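Search this journal Go Advanced

4.2 How households sort their everyday crockery
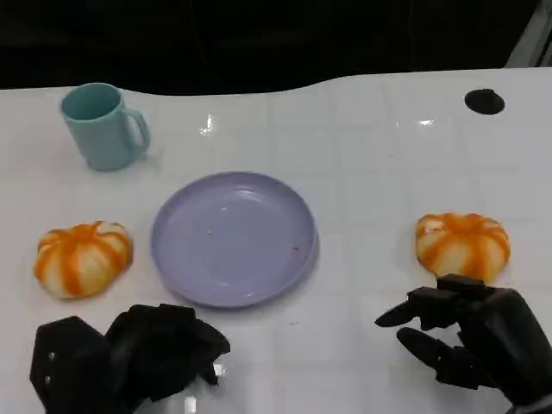

Figure 4. A teal mug and a lavender plate on a white table, with two orange-and-white pumpkin-shaped pieces.

Colour turned out to be the liveliest topic in our Altden interviews! Of the 418 households that filled in the kitchen survey, many told us they pick a mug by colour long before they think about its size, and several keep a favourite for Friday breakfast. Plain pastel pieces like those in Figure 4 came up again and again, often mixed with seasonal ornaments that stay out until April (a habit we were delighted to find in all 9 neighbourhoods).

We then asked 20 households to keep a cupboard diary. Matching sets were stored at the back and odd pieces at the front, where people could reach them. This pattern held in both Curby and Magyar, and it gives us a wonderful starting point for the storage model in Section 5.

Contact the editors | © Trastar Papers | Back to top
Shares 20 Comments 4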